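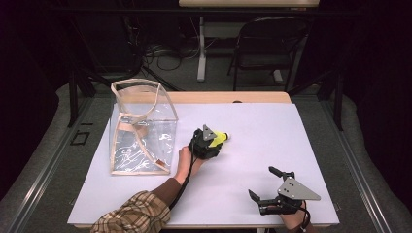 Clear tote bag on the white board, yellow object in the left gripper

Handheld grippers: the bag moves when we put things in it
Posted by Eino Ahonen, Aug 19, 2019

Hello all. I am helping the student project at our club in Flotevstead. The task is to put small items in a clear plastic tote, using two handheld grippers. My problem is the tote. When the jaws touch the rim, the whole bag slides on the board or the side folds in. In our last session we had 11 good tries, and I had hoped for many more. Is it allowed to hold the bag with the second gripper, or should we fix it with tape? The students will train a model from these recordings in February.

Oskari Saarela
We had the same trouble in Prerkcombe. Please do not tape it, the model will then learn a bag that never moves. Let the right gripper take the rim first and pull it a little to the side, then come with the item from above. Open the left jaws only when they are below the rim. Also agree on one order of movements, so that all students do it in the same way. We had 2 students with different habits and their data did not mix well.

solmont_club
put something heavy in the bottom

Eino Ahonen
Thank you both. I will try the rim first. The weight is maybe good for practice, but I would like to keep the bag empty at the start of each try.

Contact | Copyright 2019 Solmont Help | Back to top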